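おままごと道具の整理、続き。木曜の夕方から再開しました。

箱の中身をいったん全部、白いテーブルに広げる方式にしています。箱に入れたまま選ぼうとすると、結局なにも減らないので。

鍋やフライパンのような黒い調理道具は左側に寄せ、食べ物は真ん中あたりに。大きいものから場所を決めると早いです。

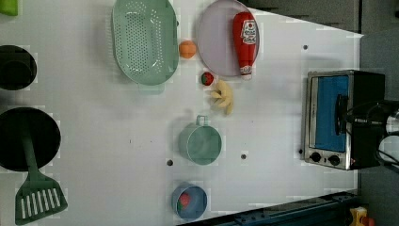

フライパンと緑のフライ返し、薄緑の水切りかご。

緑のフライ返しはJamanceのセットに付いてきたもの。柄が長くて箱に斜めにしか入らず、毎回ふたが浮きます。今回から別の袋にしまうことにしました。

水切りかごはKenskaで買い足した分。送料込みで1,560円でした。洗ったおもちゃの水切りにそのまま使えるので、残します。

食べ物は今のところ全部で43個。目標は30個です。似たような野菜が多いので、そこから減らす予定。

ケチャップはラベンダー色のお皿とセットで置いておきます。遊ぶときもだいたい一緒に出すので、別々の箱にすると探すのが面倒でした。

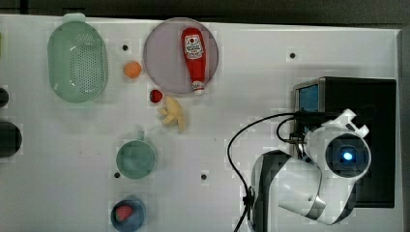
お皿にケチャップ、そばにいちごとバナナ。

バナナは房のまま残す。いちごは小さくて床に落ちるとすぐ見失うので、ふた付きの容器へ。オレンジ色の丸いのも同じ容器に入れます。

青緑のカップは迷い中。ままごと用に買ったわけではないのに、いつのまにか箱に入っていました。食器棚に戻すかもしれません。

夜までに11個を譲る袋に入れました。目標まであと2個。パンの類がまだ手つかずです。

箱はLarkettiの浅いほうに替えるつもり。深い箱だと下のものが出てこない。寸法を測ったらまた書きます。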